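**Prillholm publishes its good practice guide for robots doing household chores**

*For release Tuesday, 9 a.m.*

Prillholm is very pleased to announce that its guide to good practice for robots working in homes is now free for anyone to read, use and argue with. The guide is called *Mind the Washing*, a title that began as a joke in a meeting and then refused to go away, and it sets out how a robot should be set up, watched over and stopped while it does the kind of work most of us put off until Sunday evening.

It has been a long time coming. The first draft ran to 122 pages and tried to cover every room in the house, including the loft. The finished guide is 26 pages, deals with laundry, dishes and tidying, and can be read in one sitting with a decent pot of tea. We think it is much the better for it, and we would like to thank the many people who told us so, some of them quite firmly!

The work was led by Darmawan Yeoh, who heads home safety at Prillholm, together with Dimas Wuisan of Onum, whose team ran the laundry trials that shaped so much of the text. Over the course of the project the two teams logged 2,313 separate chores, and each one was written up on the same plain form: what was asked for, what was done, who was nearby and whether anybody had to step in.

"Factories have had rules for their robots for a very long time, and good ones," said Darmawan Yeoh. "But a factory has painted lines on the floor and people who have been trained. A home has a cat, a toddler, a wet bath mat and somebody's mum popping in with a casserole. We wanted something a family could read and a manufacturer could be held to, and getting both into the same sentences was the hard part, I must say. We rewrote the page on doors eleven times."

The laundry chapter is the longest in the guide, and a good deal of care has gone into it. A washing machine looks like an easy job until you try to put the steps down on paper. The drum must have come to a full stop and the door lock must have let go by itself before a robot reaches in. Long items such as sheets, towels and trousers should be drawn out slowly, and if the cloth catches the robot should ease off and try again instead of pulling harder. The basket should be on the floor, close to the machine, so that nothing heavy has to be carried over a person's feet.
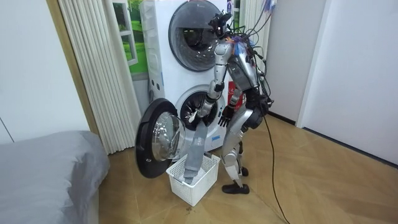 There is a whole section on cables, too, and it was added quite late at the request of people testing robots in real rooms. Any cable that crosses a floor should be treated as a trip hazard for as long as it is there, everyone in the room should know where it runs, and the path to the door should be kept clear of it wherever the room allows. Cables that come down from above need enough slack for the robot to bend and turn freely, and they should be checked before each session and again after a break.

The guide sorts household tasks into 3 levels. Level 1 covers chores a robot may do with people moving about as usual. Level 2 covers chores where people should keep an arm's length away until the robot has finished, and unloading a washer or dryer sits here for the time being. Level 3 is for anything with heat, blades or glass, and asks for a trained adult in the room with a stop button in their hand – not on the shelf, and not in a coat pocket in the hall.

Dimas Wuisan said the levels had already changed the way Onum works. "We used to have long talks every morning about who should stand where. Now we say 'this is a two' and get on with it. I was a bit doubtful at first, because I have read a lot of guides in my time and most of them end up propping a door open. This one has tea stains on it and notes in the margins, and I take that as a good sign."

A few other points that readers have asked us about:

- **Stopping.** Anyone in the home must be able to stop the robot, including visitors, and the way to do it must be shown to them when they arrive.
- **Privacy.** Robots see a great deal of a home while they work. Recordings should be kept only with the household's written agreement, and bedrooms and bathrooms need to be agreed to separately.
- **Floors.** Damp patches should be wiped up before work starts.
- **Records.** Near misses should be noted as carefully as accidents. A short note written on the day is fine.

The guide is voluntary. Siu, which trains home care staff, will be using it in its courses from July, and Bodimitz has agreed to print the pocket edition, a folded card with the levels on one side and the stopping instructions on the other. Translations are being planned and we would be glad to hear from anyone willing to check them.

Prillholm will keep the guide open for comments all year round. We would especially like to hear from people who live in small flats, where an arm's length is sometimes all the room there is, and from anyone who uses a wheelchair or walking frame at home. A second edition, with a proper chapter on kitchens, is already being sketched out.

**Notes for editors**

*Mind the Washing: Good Practice for Robots Doing Household Chores* is published by Prillholm with the support of Onum. Printed copies can be had on request while stocks last. Darmawan Yeoh and Dimas Wuisan are both available for interview, and requests should be sent to the Prillholm press desk, which is staffed on weekdays.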